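Progress report to the Prustosel fund
October 20, 2022

Dear friends at the fund,

Thank you again for your patience over the summer, and for the very kind note that came with the second payment. We promised you a plain account of where the house rules for gripper work have got to, and I will try to keep it plain, though you know by now that I run on a bit once I get started!

When we last wrote, the rules were a pile of habits. The Pritstead group had its own way of starting a trial, the Jeneck group had another, and each was sure that its own way was the ordinary one. Through August we sat down with both and wrote out what people really did, from loading a kitchen to signing off a run. That gave us a first draft of 20 rules, which was far too many to keep in one's head on a busy morning. We have since folded them together under 4 headings: before the run, during the run, stopping, and records. I'm happy to say both groups have agreed to the headings, if not yet to every word underneath them.

The heading that took the most talk was "before the run." Our draft said that the gripper must be "clear," and it came out in the first meeting that the word meant different things at the two sites. At Pritstead it meant holding nothing. At Jeneck it meant holding nothing and also well away from any surface. We now use two words, "empty" and "clear," and each gets its own line on the check sheet (a small change, but it has saved a good deal of friendly arguing).

Stopping was easier than we feared. Everyone already agreed that any person on a team may stop a run without giving a reason first. We have written that down at the top of the page in large type, and the reason goes in the log afterward.

To try the rules out before asking anyone to use them on hardware, we set a target of 300 simulated runs in the Dvořáček kitchens. The first 100 are finished and their check sheets have been read by a second person from the other site. The commonest fault was a blank left in the "view" box, so we have moved that box up beside the run number where it is harder to miss. The rest of the runs are under way, and I expect to send you the tallies with the next report.

On spending, we are within the plan. The one change is that we would like to move what is left of the printing money into reviewer hours, as nearly everyone fills in the sheets on screen. A short yes from you by letter or email would be enough. 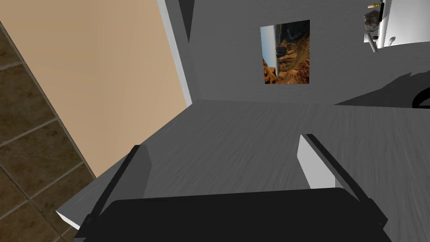
Rule wording for the opening check is the piece we would most like your thoughts on before it is fixed. The reviewer looks at the gripper's own view and answers in order: are both fingers in view, is there anything between them, and what surface are they over? For a view like this one the answers are yes, nothing, and a gray countertop, and the sheet can be marked "empty" straight away. "Clear" has to wait for the distance reading, however open the counter looks. We also ask for a note when the view is tilted as strongly as it is in this kitchen, where even the canyon picture on the wall has its sky running up one side, so that a second reader doesn't mix up left and right. Jeneck would like that note to be required every time and Pritstead would keep it for the steeper views, and if you have seen either done well elsewhere we would be very glad to hear of it.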